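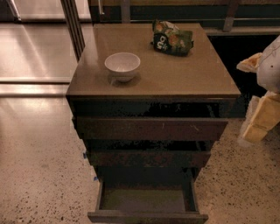 Project diary, Stunthorpe site
Entry dated 11/30/25

The team resumed the drawer work this morning after two days given over to the repair of the charging point. Giang Nông took the controls for the first session and Quyên Giáp kept the log. The undersigned was present throughout and checked the entries before they were passed to Canport.

The task remains as agreed at the start of November. The operator is to open and close the drawers of a dark brown cabinet in a set order, and to move small household items between the top of the cabinet and the drawers. A bowl and a snack bag are in use at present. The bowl holds its shape and is simple to find. The bag does not, and it is left crumpled in a different way at the start of every attempt so that the system does not come to depend on one outline.

Blue tape on the floor gives the position of the cabinet. It was noted in the previous entry that the cabinet tends to creep when a drawer is pulled firmly, and the operator has been asked to check it against the tape after each group of attempts. Small differences are acceptable and indeed welcome. A shift that leaves a drawer out of reach is to be corrected and written down.

The total at close of work stood at 1781 accepted examples. The agreed figure for this stage is 2000. Of those accepted, 632 begin with at least one drawer already open. Canport asked for a larger share of such starts after its first trial, in which the trained system would pull at a drawer that had no further to travel. Ms Giáp therefore prepared a new list of starting positions, with the drawers drawn out to unequal depths, and this list was used for the whole of the day.

Nine attempts were rejected. Most were set aside at review owing to hesitation by the operator over the middle drawer, and two because the written instruction did not match what had been done. In the second case the fault lay with the log and not with the operator. The instruction had read "place the bag in the bottom drawer" when the bag had been placed in the one above. The wording was not altered afterwards, as our rule is that a mismatched example is removed in full.

Mr Nông raised the matter of daylight. The glass beside the working area throws bright reflections on the floor, and these change a good deal between morning and late afternoon. He proposed that sessions be divided evenly across the day. This was agreed. No blinds will be fitted.

Prusumano has asked whether the same examples may be used for its own trial of kitchen units. The request was sent on to Trịnh, which holds the agreement, and no reply had been received by the evening. Until there is one, copies are not to leave the site.

For tomorrow: a fresh list of starting positions, a second reading of the rejected attempts, and a note to Canport on the wording of instructions for partly closed drawers. "Shut" and "push in" have both been used, and one of them must go.

This site uses cookies to remember your reading preferences. Accept | Manage settings

Comments (3)

drawerful
Do you keep the failed attempts anywhere? We found ours useful later on, once they had been labelled properly.

Stunthorpe project office
They are held separately and are not counted in the total. No decision has been made on their use.

M. in the workshop
Please keep "push in". "Shut" caused us trouble with drawers that were meant to stop halfway.

Last updated: the evening of the entry, with one spelling corrected.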